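Speaker notes – Floarea Avram, Drestia
Learning two-handed towel handling from hand-held grippers
2022-05-15

Slide 1. Setup
Welcome the audience and thank Gatero for the invitation. State the question: can a policy learn to handle cloth from people holding the grippers themselves?
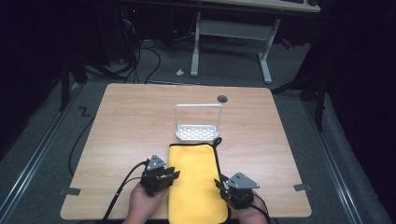

Head view: rack, yellow towel, both grippers open.

The Wovlow set holds 348 recordings, of which 314 passed review. Explain the review rule briefly – both hands must stay tracked throughout.
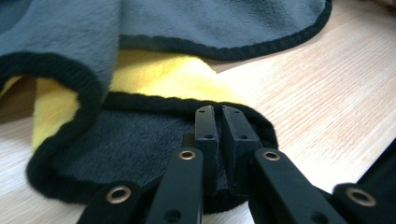

Slide 2. What the finger cameras add
Edges are the hard part. The black binding gives the policy a line to follow when layers overlap.

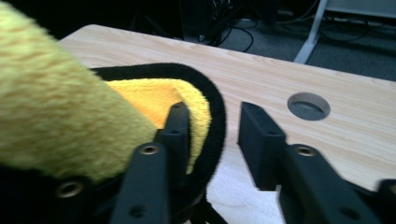
Point out that we label grasps by edge and by corner, and that the two labels are trained together. Pause for questions on labeling.

Held-out trials: 70. Failures: 11, most of them double-layer grasps.

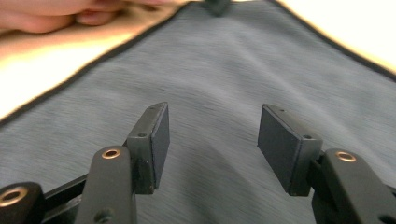
The Ghiță baseline uses the head view alone and is scored on the same trials. Give the comparison slowly, then move to the April ablation.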